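Murkelik entrega a la reserva de Surnach un sistema de detección acústica contra la caza furtiva

La red de sensores cubre los accesos meridionales del área protegida y transmite alertas al puesto de control de los guardas

SURNACH – La empresa de instrumentación Murkelik ha completado la entrega a la administración de la reserva de Surnach de un sistema de detección acústica destinado a la vigilancia contra la caza furtiva. El suministro comprende 32 sensores de campo, 2 estaciones repetidoras y el programa de gestión de alertas Hustilari, instalado en el puesto de control de Jemal. El acto de recepción tuvo lugar el jueves a las once de la mañana en las dependencias del puesto.

El sistema se incorpora al plan de vigilancia de la reserva, que hasta ahora se apoyaba en patrullas a pie, controles de acceso en las pistas forestales y revisión periódica de cámaras de fototrampeo. Los tres procedimientos se mantienen. La detección acústica añade información en tiempo casi real sobre disparos, motores y motosierras en sectores donde la cobertura de telefonía móvil es nula o intermitente.

Características técnicas

Cada sensor integra un conjunto de micrófonos, una unidad de procesamiento local y un módulo de radio de bajo consumo. La clasificación de los sonidos se efectúa en el propio equipo, de modo que por la red circulan únicamente el tipo de evento, la hora, el nivel de confianza y un fragmento de audio comprimido. Cuando varios sensores registran el mismo evento, Hustilari calcula la posición de origen por diferencia de tiempos de llegada y la representa sobre la cartografía de la reserva.

La alimentación procede de una batería recargable con panel solar auxiliar. Las cajas son estancas y se fijan al tronco mediante cinchas, sin tornillería, de acuerdo con las condiciones impuestas por la administración de la reserva para la instalación de equipos en arbolado maduro. Los micrófonos llevan una membrana sustituible en campo.

Las estaciones repetidoras se han situado en cotas altas del cordal sur. Desde ellas, la señal llega al puesto de Jemal por radioenlace. En caso de interrupción del enlace, los sensores almacenan los eventos y los transmiten al restablecerse la comunicación.

«El requisito principal era que una alerta llegara al guarda con una posición utilizable y sin necesidad de que un operador escuchara horas de grabación», señala Aroha McKinnon, directora técnica de Murkelik. «El ajuste de los umbrales se ha hecho con grabaciones de la propia reserva, que tiene un fondo sonoro muy marcado por el viento y por la berrea».

Formación y protocolo de respuesta

La entrega incluye 5 jornadas de formación para el personal de guardería, repartidas entre manejo del programa, mantenimiento de primer nivel y sustitución de baterías. Los guardas recibirán las alertas en terminales portátiles de radio, con indicación del sector y del tipo de evento. La decisión de desplazar una patrulla corresponde en todos los casos al jefe de turno.

«Tenemos sectores a los que una patrulla tarda más de media jornada en llegar. Saber en cuál de ellos se ha producido un disparo cambia la forma de organizar el turno de noche», explica Beverley Brunton, responsable de vigilancia de la reserva de Surnach. Brunton añade que los registros se conservarán conforme al procedimiento interno de custodia, con vistas a su posible incorporación a expedientes sancionadores.

El protocolo prevé además el descarte inmediato de cualquier fragmento de audio que contenga voz humana, salvo que esté asociado a un evento clasificado como disparo. El acceso a los fragmentos queda restringido a usuarios autorizados y cada consulta deja constancia en el registro del sistema.

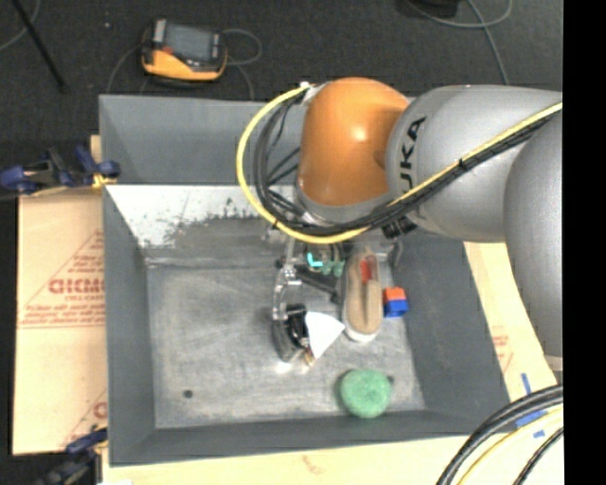 Brazo robótico sobre un contenedor gris.

Calendario de puesta en servicio

La red funcionará en régimen de pruebas hasta junio. Durante ese periodo, Murkelik revisará la tasa de falsas alarmas por sector y, si procede, reubicará los sensores con peor recepción. La administración de la reserva efectuará por su parte ensayos controlados con detonaciones de fogueo fuera de la época de cría, en puntos no comunicados previamente al personal de turno.

Concluidas las pruebas, ambas partes firmarán el acta de recepción definitiva y comenzará un contrato de mantenimiento de 2 años, que cubre repuestos, actualizaciones del clasificador y asistencia remota. La posible ampliación de la red a los accesos septentrionales se estudiará una vez disponibles los resultados del primer periodo de explotación.

Acerca de Murkelik

Murkelik diseña y fabrica instrumentación para el seguimiento de fauna y la vigilancia de espacios naturales. Su catálogo incluye sensores acústicos, estaciones repetidoras y programas de gestión de datos de campo.

Contacto para medios: departamento de comunicación de Murkelik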